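How to Clear Out a Bookshelf Without Regretting It

Most advice on thinning out books tells you to hold each one and wait for a feeling. I tried that with 137 paperbacks and felt mainly tired. The steps that follow are duller.

1. Pull one shelf at a time. Emptying the whole bookcase onto the floor looks good in videos and leaves you stepping over novels until November.

2. Open each book to page 100 and read a paragraph. If you don't care who these people are, put it in the out pile. Yes, even the prizewinner.

3. Check for duplicates. I owned two copies of the same Zumthorpe mystery and had finished neither.

4. Be wary of resale apps. Collik scanned 124 of my books and offered money for very few of them – less than the gas to Urkville and back.

5. Call before you donate. The Montoya Street thrift store takes fiction and cookbooks but turns away encyclopedias and textbooks. Their other shelves are worth a look if you trust yourself. I don't.

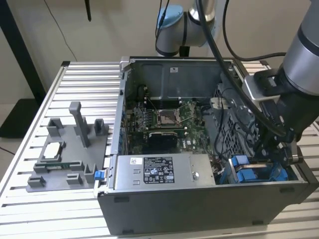
Dell desktop tower, side panel off.

6. Write down the titles you let go. Supposedly this stops you from buying them again. I've bought one again so far.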